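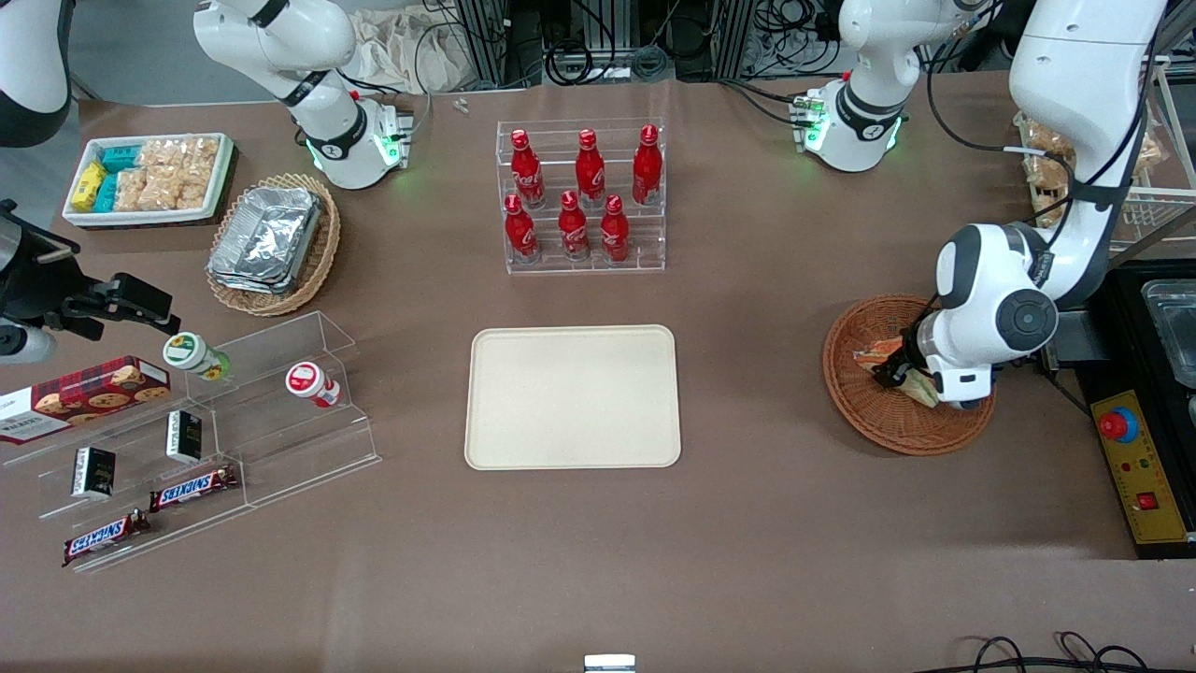
Shop Baskets Trays Acrylic Sets Trade Delivery Contact

Counter & Pantry > Snack Displays > Kiani Snack Table Set

Kiani Snack Table Set
Stiltville Counter Supply
Item 843
$49 the set

Trays, baskets and clear stands for a snack table, a front desk, a break room, a checkout counter. Sold together because people kept buying them together. Food and drinks are not included, please stop asking – we sell the stuff that holds the snacks.

In the set

Clear acrylic tiered rack, for bottles
Long clear acrylic stepped stand
Oval wicker basket
Round wicker basket
White rectangular tray, dark red rim
Beige rectangular serving tray, rounded corners

All one carton. Rack and stand come in their own sleeves, baskets nest around the trays. Keep the sleeves if you pack the table away between events.

The tiered rack

Two levels, back row higher than the front. Three regular soda bottles across each level. Labels out, fronts lined up, done. Because the back row is raised you can read every label from the customer side, so you don't get people lifting bottles out to see what's behind them.

Full bottles are heavy, so put the rack where it's going to live and load it there. Don't carry it loaded. Fill the back first, then the front. Emptying it, other way round.

Wide bottles can be a squeeze. Slim cans fit but they look lost. Glass bottles OK if the table doesn't get bumped a lot.

The long stand

For the small things that disappear on a flat table. Little boxes, small bottles, sachets in a cup, cookie boxes at the end. Stands up by itself, no clips, nothing to screw in. Straight across the back of the table works, but we like it at an angle down one side, it leaves the middle open and people can reach in from the end.

Small boxes go upright with the label forward. Bigger boxes, like a cookie assortment, can sit partly on the stand and partly on the table if the weight is on the table side. Don't hang a heavy box off the end, it will tip. Small bottles can just stand beside it.

Clear acrylic goes with any table top. Brown, white, whatever you have.

The baskets

Oval one takes stacked things well – foil food containers, napkin packs, paper bowls. Stack containers the same way up and don't build much past the rim. Nothing hot in the basket please. Foil gets hot, wicker doesn't like it, let things cool first.

Round one is the grab basket. Fruit, rolls, wrapped candy, loose single packs. Set it near a corner where hands come in from two sides.

Both are natural weave so shade and shape vary a bit from one to the next. If yours rocks slightly, press down on the rim with both hands for a minute. Usually sorts it. Line with a cloth or paper if the food is unwrapped.

The trays

White tray with the dark red rim is for bagged snacks. Chips, crackers, cookies in clear bags. Group them by color, yellow packs with yellow, teal with teal, clear bags at one end. Looks neat for longer and you can see what's running low. Lay the packs flat or lean them on each other, either is fine, but don't pile crackers under anything heavy.

Beige tray is the spare. Leave it empty in the middle of the table, use it for making up an order or for handing things over. In a meeting room it's the one that gets passed round. Rounded corners, easy to wipe out, nothing collects.

Setting the table

Our usual order. Change it if your table is a different shape.

Rack first, top center.
White tray to the left of it.
Oval basket between the tray and the rack, a little lower.
Long stand down the left side, angled.
Beige tray right in front of the rack.
Round basket over on the right.

Fill everything after. Much easier to shift an empty basket than a full one. Then go stand where your guests will stand and look for labels you can't read.

Leave more open table than you think you need. Somebody always wants to put down a coffee.

Cleaning

Acrylic – lukewarm water, drop of dish soap, soft cloth. No glass cleaner and no alcohol wipes, they cloud it and after a while you get fine cracks along the edges. No paper towels either, they scratch. Dishwasher no.

Wicker – shake out the crumbs, soft brush, damp cloth if it's sticky. Dry it in the open before you stack it. Don't soak.

Trays – wipe with soapy water, rinse, dry. Don't put hot pans on them.

Fine scratches in the rack can mostly be taken out with a plastic polish. Test on the underside first. Deep ones stay.

Stock and delivery

Ships from our Prolthorpe warehouse. In stock when this page was last checked, 22 March 2018. Orders over $265 ship free, and yes you can mix items to get there. Under that the shipping is worked out at checkout by zip code.

Order early for December. The oval baskets go first every year and we can't get them in quickly, they come by sea. If the oval is out we will email and ask before swapping it for anything. We don't send substitutes without asking.

Trade orders of 40 sets or more, use the Trade form and not the regular cart. The cart wont give you the trade price and we can't add it after.

Buying pieces separately

Rack, long stand and both baskets are sold as singles, see Acrylic and Baskets. The trays come only in the set for now. We had them as singles under the Prukham name, that line is finished, but the trays in the Kiani set are the same size, so if you're replacing an old Prukham tray this will match. Rim color is a touch darker than the old ones.

Returns

Unused, in the carton, sleeves on the acrylic. Send us a note first so we know it's coming. If something arrives cracked take a picture before you unpack the rest and send it with the order number, we replace the piece and you don't have to ship the whole set back. Baskets that have had food in them can't come back.

Questions we get

Does the rack come apart?
No. One piece. Stores upright on a shelf.

Will it take the big family size soda bottles?
No, too wide and too heavy. Use the floor crate, under Drinks.

Can I put the rack in the fridge?
Yes for a normal fridge. Not the freezer. Let it come back to room temperature before you wash it.

Can I stick price labels on the stand?
Yes, use the removeable kind. Warm water for the glue. Don't scrape with a blade.

Are the baskets food safe?
For wrapped food, yes. Unwrapped, use a liner.

Does the long stand have a left and a right?
No, turn it round whichever way suits the table.

Is there a lid or cover for the trays?
Not at the moment. A clean cloth does it overnight.

Can I get two racks and skip the stand?
Not as a set. Order the rack single and add it on, they sit side by side without a gap.

Goes with

Basket liners, round and oval
Clip-on label holders for the stand
Plastic polish, small bottle
Cloth table runner, plain
Storage carton, flat packed – fits the whole set with the sleeves on

Colors on your screen may be a bit off from the real thing, mostly the beige. If it has to match something, ask us before ordering and we'll check it against a tray from the shelf.

© Stiltville Counter Supply, Prolthorpe | Contact | Delivery & Returns | Back to top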